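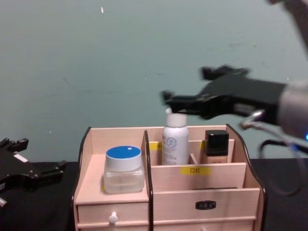
Bumora: A Pop-Up Greeting Card for Small Gift Shops
Student Project Report, Product and Packaging Design
11 Aug 2021

1. Background

The project was set by Emdale, a gift shop that sells cards, wrapping paper and small home goods. The shop wanted a birthday card that could stand up on a shelf after it was opened and still go through the mail in a normal envelope. Our group gave the design the name Bumora. It shows a lighthouse with three waves in front of it.

2. Materials

We tested two card stocks. The first, from Zirkitz, was stiff and held a sharp crease, but it cracked along the fold when we scored it too deeply. The second came from Jääskeläinen. It was softer and took the score well, although the lighthouse leaned forward after the card had been left open overnight. We used the Zirkitz stock for the base and the lighthouse, and the softer stock for the waves.

3. Making the card

The first version had 13 glued tabs and took 28 minutes to put together. That was too slow for a shop run. We replaced the glue on the waves with slots — they lock into the base when the card is opened — and kept glue only at the foot of the lighthouse. The slots had to be cut a little wider than the stock or the waves would buckle.

Printing was done before cutting. On two early sheets the color stopped short of the cut line and left a white edge, so we added a wider bleed to the file.

4. Shop trial

Emdale put the card on sale in November. We supplied 573 cards and 367 were sold by the end of the month. Staff told us that buyers liked the blank back panel, where there is room for a longer message. The most common complaint was the envelope. It fit the folded card closely, and the corner of one wave sometimes caught on the flap.

Returns were few, and all of them were for waves that had come out of their slots.

5. Changes for a second run

The envelope should be one size larger. We would also round the wave corners and move the outer slot in from the fold. A display copy should be made with every slot glued, because the open card on the counter was handled all day and wore out quickly. The price was set by the shop and we did not study it.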